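Flowers on the Table: Your Questions

I get a lot of mail about keeping a vase of flowers going in a workroom (274 messages since I put up the last version of this page!), so I've rewritten the whole thing. Last updated 1 Oct 2019.

Do flowers do okay next to a big window?

Mostly, yes! I love a bouquet by a window, and frosted glass is my favorite because the light comes in so soft. Pinks and creams look lovely against it. Just watch for drafts in December.

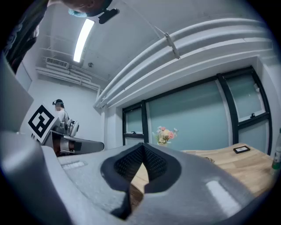

Okera wrote in to say that her window sill bakes every afternoon, frosted glass or no frosted glass, and that moving the vase to the middle of the table bought her four extra days. Fair point, and I'd try that too if your room faces south.

How often should I change the water?

Every other day. I know, I know, but it takes a minute. Rinse the vase while you're at it and snip a little off the stems (on a slant, with sharp scissors).

What kind of vase should I get?

For a small bouquet, a plain narrow one. I bought a fancy wide bowl from Cultar once and everything flopped over the sides, so now it holds lemons. White goes with any flower you put in it, and on a pale wood table it looks clean and simple.

Won't it leave a ring on the wood?

It can! Wipe the bottom of the vase before you set it down, every time. I use a cork coaster on my own table.

How far should I keep it from my phone and papers?

Farther than you think. An elbow is all it takes. I give mine a good arm's length.
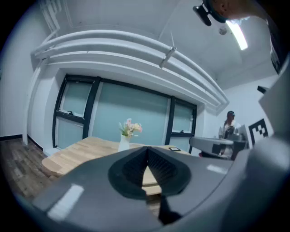 Pale pink and cream blooms in a small white vase.

Can I use flower food from the grocery store?

Sure, one packet per fill. Don't double it up, I tried and the water went cloudy by the next morning.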